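Equipamento / Software para braços robóticos / Planeamento e perceção

Drerneo 2: software de planeamento e controlo de preensão

Ficha comentada por Rozália Kozma

Imprimir esta página | Enviar por e-mail

O Drerneo é vendido pela Greda como um pacote que põe um braço a trabalhar "sem programação". A frase vem na capa do folheto e na primeira página do manual. O manual tem depois um capítulo inteiro sobre programação. Fica dito à partida, para quem só lê até aqui antes de pedir orçamento.

A versão 2 junta num só instalador quatro peças que antes se compravam à parte: o planeador de trajetórias, o módulo de perceção para câmara de pulso, o controlo de força da garra e um editor de tarefas em blocos. Corre num computador industrial com Linux, fora do controlador do robô, e fala com este por Ethernet. Há controladores para as marcas de braço mais comuns; a lista está no portal de clientes e convém lê-la com o número de versão do firmware à frente, porque duas revisões do mesmo braço podem ter suporte diferente.

Esta ficha resulta do uso que lhe demos na bancada de recuperação de componentes, com a tarefa que os comerciais menos gostam de ver em demonstrações: pegar em processadores pelas arestas, sem tocar na face dos contactos, e pousá-los onde devem ficar.

O que faz

Planeador de trajetórias. Recebe um modelo da célula, uma posição inicial e uma pose de destino e devolve um percurso sem colisões. O modelo da célula pode ser importado em STEP ou construído com caixas e cilindros no editor. Construímo-lo com caixas, por preguiça, e o planeador tornou-se cauteloso a ponto de recusar percursos que qualquer pessoa faria à mão. Com a geometria importada melhorou muito. A Greda diz que as caixas "bastam para a maioria das aplicações". Para paletes, talvez.

Perceção. Deteta o objeto na imagem da câmara de pulso e estima-lhe a pose. Não precisa de treino para formas simples, o que inclui quadrados finos com uma tampa metálica. O problema está na tampa. Os reflexos mudam com o ângulo do pulso e a orientação estimada salta um quarto de volta sem aviso. O software apresenta um valor de confiança ao lado de cada deteção e esse valor, nos nossos saltos, manteve-se alto. Um processador rodado um quarto de volta não entra no soquete, e se entrar à força a placa vai para o lixo.

A solução que encontrámos foi desligar a estimativa automática de orientação e usar uma referência marcada por nós no editor. Funciona. Também elimina metade do argumento de venda do módulo.

Controlo de força. É a parte de que menos me queixo. Define-se um limite de força, uma velocidade de aproximação e um comportamento para quando o contacto chega mais cedo do que o previsto. O ciclo interno corre a 900 Hz nas garras com ligação direta. Nas garras ligadas através do controlador do braço, a frequência depende do fabricante e a documentação limita-se a dizer "reduzida". Pedi o número por escrito e ainda não o tenho. 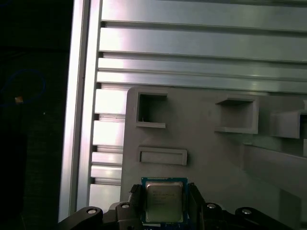
O software consegue segurar um processador só pelas arestas sem o deixar escorregar?

Consegue, desde que os dedos cheguem paralelos e o limite de força seja afinado com a peça real. O valor de fábrica foi pensado para caixas de cartão e é demasiado alto para um substrato fino. Convém começar pelo mínimo e subir devagar, com uma peça avariada.

Afinado o limite, aparece a segunda dificuldade: o software não sabe distinguir entre "peça bem presa" e "peça presa e ligeiramente inclinada". Para o Drerneo, a abertura dos dedos coincide com a largura esperada e a tarefa segue. Existe uma verificação visual depois da preensão, escondida em Tarefa > Opções > Avançadas, que vem desligada. Liguem-na. Acrescenta tempo ao ciclo, e suspeito que seja por isso que não vem ligada nas demonstrações.

Editor de tarefas. Blocos que se arrastam e encaixam, com parâmetros numa coluna lateral. Para pegar e pousar chega. Quando é preciso uma condição a sério (se a verificação falhar, recuar, pousar a peça no tabuleiro de rejeição e chamar o operador), os blocos multiplicam-se e o ecrã fica ilegível. A saída é escrever em Python, que o produto suporta bem e que o folheto não menciona uma única vez.

Simulador. Incluído na licença. Útil para apanhar colisões e erros de alcance. Para contacto não serve: o atrito dos dedos é um número único para a célula inteira, e no simulador todas as preensões são perfeitas. O Gwion Craddock, que representa a Greda na nossa zona, apresentou-nos uma tarefa simulada sem uma única falha. Pedi-lhe a mesma tarefa na bancada e ficou para a visita seguinte.

Os números do fabricante

A Greda anuncia que a versão 2 foi validada em 503 preensões consecutivas de componentes eletrónicos. O relatório, que se obtém a pedido, não indica que componentes foram, nem em que suporte estavam, nem se a luz era controlada. Também não explica o que conta como sucesso: levantar a peça, ou pousá-la no sítio com a orientação certa. São coisas muito diferentes, e quem compra para montagem só tem interesse na segunda.

Não publico uma taxa nossa. A bancada muda demasiado de uma semana para a outra e eu estaria a fazer o mesmo que critico.

O tempo de planeamento anunciado é de 30 milissegundos. Acredito nele para uma célula quase vazia. Com uma estrutura de perfis por trás da zona de trabalho e suportes com recessos e rebordos, o planeador demora visivelmente mais, e o relatório não traz nenhum caso desses.

Comparação com o Kunon

O concorrente que nos puseram à frente foi o Kunon. O planeador é mais lento e o aspeto é de outra década, mas os registos são melhores: cada preensão fica guardada com a imagem, a força lida e a decisão tomada. No Drerneo, o registo diz "preensão concluída" e pouco mais, a não ser que se active o modo de diagnóstico, que enche o disco. Quando uma peça aparece mal pousada ao fim da tarde, faz falta saber o que o software pensou de manhã.

Se a tarefa for de contacto fino e o volume baixo, eu experimentava primeiro o Kunon. Se houver muitas variantes de célula e a geometria mudar com frequência, o planeador do Drerneo compensa.

Requisitos

Computador industrial com Linux de 64 bits e placa gráfica dedicada para o módulo de perceção.
Ligação Ethernet direta ao controlador do braço. Através de um comutador partilhado tivemos paragens por atraso.
Câmara de pulso calibrada. O assistente de calibração é bom e deve ser repetido sempre que alguém mexe no suporte.
Garra com leitura de posição. A leitura de força é opcional para o fabricante; para componentes delicados, eu considerava-a obrigatória.

Licença e assistência

A licença fica presa ao computador e não ao braço. Quem trocar de computador tem de pedir uma transferência, que no nosso caso foi resolvida depressa. As atualizações estão incluídas no primeiro ano. A partir daí paga-se manutenção, e sem manutenção perde-se também o acesso à lista de compatibilidades, o que me parece difícil de justificar.

A instalação é feita pela Palacios. A técnica que cá veio, Elvia Escobedo, conhecia o produto a fundo e foi ela quem nos indicou a verificação escondida nas opções. O manual, nessa página, remete para uma secção que não existe.

Antes de assinar

Peçam uma demonstração com as vossas peças, a vossa luz e o vosso suporte. Peçam para ver o registo de uma preensão falhada. Peçam que rodem a peça um quarto de volta entre duas tentativas. E fiquem com o limite de força que usaram, anotado em newtons, porque na proposta comercial esse valor não aparece.

A Greda promete para maio uma correção da estimativa de orientação em superfícies refletoras. Atualizarei esta ficha quando a tiver instalada.

Comentários (4)

Zyanya Xolalpa
O salto de um quarto de volta também nos acontece, com tampas de blindagem. Pusemos um difusor na luz e melhorou, mas não desapareceu. A confiança continua alta quando erra. Abri pedido à assistência e responderam-me com o link do manual.

Rocío Arellano
Acho injusta a parte do editor. Temos operadores que nunca escreveram uma linha de código e montam tarefas simples sozinhos. Para as condições concordo, passámos tudo para Python.

Rozália Kozma
Rocío, para tarefas simples não discordo. A minha queixa é com a palavra "sem" na capa do folheto.

Zyanya Xolalpa
Alguém sabe se a verificação visual funciona com a garra ligada pelo controlador do braço? No nosso caso a opção aparece a cinzento.

Contacto | Condições de utilização | © Todos os direitos reservados | Voltar ao topo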